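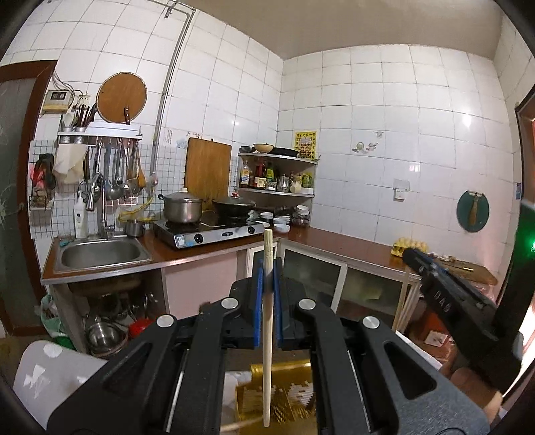
The small kitchen at Ovier House, Jirnon

Cook (part time), Ovier House

Employer: Samodico Housing and Support
Location: Jirnon, on site
Hours: 18 per week, daytime
Contract: fixed term to cover parental leave, possible extension
Start: April

About the job

Samodico runs supported housing for adults over 55 who have been homeless or are at risk of losing their home. Ovier House is our largest building. It has 39 self-contained units, a shared dining room, a laundry, a garden and staff offices on the ground floor.

We serve a cooked lunch in the dining room on weekdays. Residents pay a small contribution through their rent and can come or not as they please. Numbers go up in winter and in the days before pension payments, and drop off in the school holidays when people have family visiting. You would share the cooking with our other part-time cook, who has been at Ovier House for several years and works the days you don't. There is a short overlap at handover.

Lunch goes out at 12.15 pm. Most residents are early, and some have medication that has to be taken with food, so the time matters more than what is on the plate.

The food is home style. Soups, curries, roasts, pasta bakes, fried rice, fish when the price is reasonable, a proper salad in summer. There is always a vegetarian choice and always something soft. Pudding is served most days and is taken seriously by the people who eat it. We don't use pre-made frozen mains, and we aren't looking to start.

What you will do

Cook and serve lunch on your rostered days, including a vegetarian option and any modified meals on the list.

Plan menus with the other cook on a four-week cycle. Residents see the draft at the house meeting and can ask for changes.

Order dry goods, dairy and meat through the online system. Fruit, vegetables and bread come from Brandão, who deliver to the side door in the morning. Deliveries need to be checked against the docket and put away before you start cooking.

Keep the food safety records up to date: fridge and freezer temperatures, cooking temperatures, cleaning schedule, allergen sheet. The council inspects without notice.

Keep the kitchen, cool room and dry store clean. There is a kitchen hand on each shift who does the dishes, floors and bins, and you would direct their work.

Plate and label meals for residents who are unwell, and put leftovers away for the evening fridge.

Stay within the food budget. You will get a monthly statement and the house manager will go over it with you.

The cooking group

The cook on the midweek shift also runs a cooking group in the small kitchen upstairs once lunch is cleared. It is separate from the main kitchen and is set up like one you would have at home. Residents choose a dish, you bring up the ingredients, and they cook it. Recent choices have been dumplings, lentil soup, scones, pad thai and a lemon cake that has been made more often than anything else.

Many people come to us after years of living in places with no stove. Some are very good cooks who have got out of the habit, and others have never learned. The aim is for people to feel comfortable cooking in their own unit on the weekend, on a pension budget, with two hotplates and a small oven.

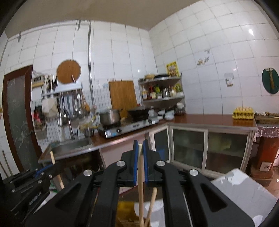 You don't need teaching experience to run the group. You do need to be able to stand back and let someone chop an onion slowly. A support worker is in the room for the whole session and looks after anything that isn't cooking.

What we are asking for

At least two years of paid cooking work. It can be in aged care, a hospital, a school, a cafe, a pub, a mine site, a club or anywhere else that serves meals to a deadline.

A current food safety supervisor certificate, or willingness to get one in your first month. We pay the course fee and your time.

Working knowledge of common allergies and of diabetic and low-salt cooking.

Enough computer skill to place orders and answer email.

A steady manner with people. Residents come to the servery window to talk. Some are dealing with poor mental health, hearing loss or memory problems, and now and then somebody will be rude about the gravy.

The physical ability to stand for most of a shift and lift stock to waist height, with reasonable adjustments where needed. Please tell us what would help and we will talk it through.

It would be useful, though not essential, if you have made texture-modified meals before, can cook from more than one food tradition, or speak a language other than English.

A trade certificate is not required. If you have one it will count towards your pay level.

Pay and conditions

You will be paid under the relevant award, with the level depending on qualifications and experience. Salary packaging is available after probation. Superannuation is paid on top. Leave is pro rata.

We supply uniforms and an allowance for non-slip shoes. Lunch is included on the days you work. There is free parking behind the building and a bus stop near the front gate. There are no evening or weekend shifts. The dining room closes on public holidays, and you are paid for any that fall on your normal days.

New staff work alongside the other cook for their first shifts and are not left alone in the kitchen until they are ready.

Checks

The successful person will need a national police check, which we arrange and pay for. A criminal record does not rule you out. We look at what it was, how long ago, and whether it has anything to do with the work. You must have the right to work in Australia for the length of the contract.

How to apply

Send a résumé and a letter of no more than one page. In the letter, please tell us:

where you have cooked and for how many people;
a main meal you would put on the menu in cold weather, and how you would change it for someone who can't chew well;
which weekdays you can't work, if any.

Applications can be emailed through the Samodico website or handed in at the Ovier House office. If writing a letter is difficult, ring the office and we can take your answers over the phone.

Shortlisted applicants will be asked to come in for a conversation with the house manager and a resident, followed by a paid trial shift. We will contact everyone who applies, including those who are not shortlisted.

We encourage applications from Aboriginal and Torres Strait Islander people, people with disability, and people who have lived in social housing or been homeless themselves.

Applications stay open until the position is filled.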